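Teleop vs kinesthetic for a three-finger hand – is anyone getting value out of the remote rig?

tarpbelt
Posted Wednesday, 7:40 pm

We've got a budget line for a teleop setup and the vendor (Thygesen, they resell the Skundus glove) is telling us we'll never want to hand-guide an arm again. I'm sceptical. Anyone here used both for longer than a demo day?

gravelroad_SK
Both. The glove is fine for big moves and rubbish for anything where you need to feel contact. You end up watching the fingertips on a monitor and guessing. My operators overshoot, back off, overshoot again, and then all of that is in your training data as if it were skill.

Pellholm_Dave
Disagree with gravelroad. The overshoot goes away with practice. We recorded 2294 demos by remote last winter and the late ones are much cleaner than the early ones. Throw out the first 500 and your policy improves straight away.

gravelroad_SK
So your advice is to pay someone to make 500 bad ones first. Was that in the brochure?

Pellholm_Dave
It's called training the operator, mate. You'd do the same with a forklift.

Grímur Vigfúsdóttir
I'm with gravelroad on contact but I don't think hand-guiding gets off so lightly either. When you push an arm around by the wrist, you're in the way. Your own forearm ends up in half the shots, the joint torques are full of you, and the arm goes places in your hands that it would never go under its own controller.

The wrist view is where I'd look before signing anything. Everybody judges a demo from the nice fixed camera across the room. Pull up the wrist footage and see how much of it a network could learn from.
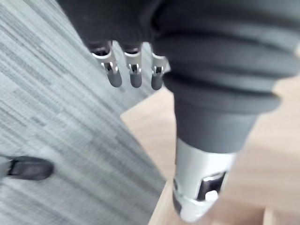
Motion blur is my main complaint. People move a remote arm in jerks, stop, think, jerk again. Half the images from the fast bits are streaks of floor, and nothing in the usual success figures will show you that. The demo gets a tick if the object ends up in the bin. I'd want the vendor to hand over one full session, unedited, and let me scrub through it myself.

tarpbelt
That's a fair ask. They sent us three clips and every one had music on it.

kelpie_controls
Music is a bad sign, haha. We trialled the Brakia rig for 19 days. Latency was OK on the same network and miserable from the other building. The salesman's favourite number was measured at a desk with a cable, make of that what you will.

Pellholm_Dave
Blur is a shutter problem, though. Add light, shorten the exposure, done. You can't blame teleop for a cheap camera.

Grímur Vigfúsdóttir
Partly, sure. A shorter exposure cleans up the streaks but the jerk is still in the trajectory – you just get a sharper picture of it. I'd believe the practice argument sooner if somebody published the speed profiles for the early and late demos side by side. Do you have yours?

Pellholm_Dave
Somewhere. I'll dig in October when the line is down.

gravelroad_SK
Bookmarked.

tarpbelt
I've asked Thygesen for a full session with the wrist feed. Will post whatever colour of excuse comes back.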